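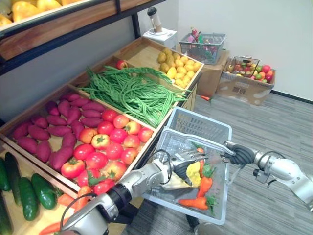 Community Help > Store Operations > Fresh Produce > Display and Storage

Keeping sweet potatoes, tomatoes and small potatoes on one wooden rack

Posted by Brarnach, 2 May 2019

Our store intends to replace its flat produce table with a stepped wooden rack of shallow bins. The proposed plan places sweet potatoes beside tomatoes, with yardlong beans and small yellow potatoes further back. Cucumbers, green peppers and carrots would go in the lower tier, and yellow fruit on the upper shelf. The store is not refrigerated in that section. We request guidance on whether this arrangement is acceptable for a full trading day, and which items should be removed at closing. We would also like to know whether loose apples may share a bin with the beans, as customers frequently leave them there.

Andivura

The arrangement is acceptable for daytime display, provided that the bins are filled lightly and replenished from the stockroom. Sweet potatoes and tomatoes may remain on the rack overnight if the room is cool and dry. Neither should be placed in a refrigerator. Tomatoes should be set out with the stem end up where possible and should not be piled deeply, as the lower ones will bruise.

Yardlong beans are the weakest item in the plan. They lose moisture quickly and should be returned to cold storage at closing - earlier if they become limp. Carrots should go back with them. Cucumbers and peppers prefer a cool room to a very cold one, and a covered crate is sufficient for one night.

Apples should be removed from the bean bin whenever they are found. They give off ethylene, which causes green vegetables to yellow. Staff should check for misplaced items at each refill.

The small potatoes must be kept out of direct sunlight. Any that have turned green should be withdrawn from sale.

Kamolrat

We use wooden bins and have no complaints. Put a liner in them. Ours was order line 503 in the supplier's list, but I do not know whether it is still sold.

Wuson

I concur with the first reply and would add a note on cleaning. Each bin should be emptied completely, brushed out and wiped with a damp cloth - soaking will warp the boards. Our branch rotates the bins so that 2 are cleaned each evening. Dividers should be checked for splinters at the same time, particularly beside the tomatoes. Shoppers should also have space to set down a basket while they choose.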